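Chapter 7
Two Arms, One Table

By now you have a single arm that moves when you ask it to, and I hope you took an evening off to enjoy that before turning the page. The second arm is where most home builders slow down, and I'd like you to slow down too. Ekene Isah, who shared the Hurnden workshop with me through the whole of our first build, liked to say that one arm is a machine and two arms are a marriage. We bolted ours down in May and were still moving the bases weeks later!

The trouble is shared space. Each arm has a region it can reach comfortably, and where the two regions overlap you can hand parts across, sort from both sides, or (if you are careless, as I was) drive one wrist straight into the other.

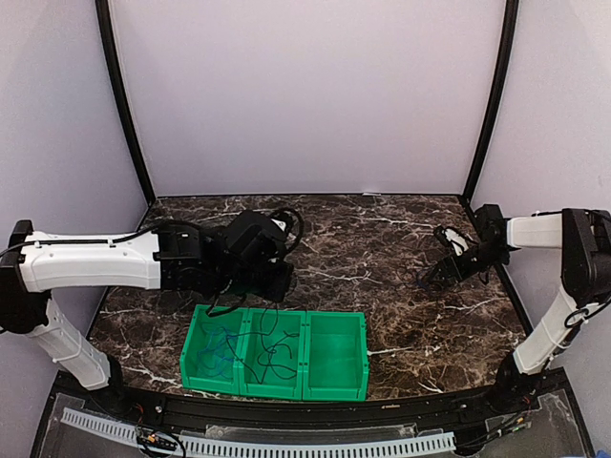 So before you write a single line of motion code, measure. On the Hurnden build the bases ended up 1,112 millimeters apart, and we tried 905 first, which felt wonderfully cozy until the elbows needed somewhere to go. Write your own number inside the cover of your notebook, because every calculation in Section 7.2 begins with it.

Give the cables some thought as well. A cable that hangs nicely while the arm is parked may pull tight at full stretch, so move each joint by hand through its whole range, with the power off, and watch the slack as you go. Take your time over this.

We'll start with the rail and the two bases, then set up a common origin for both arms, and only after that will we let them move together, at a crawl, with your hand resting near the stop button.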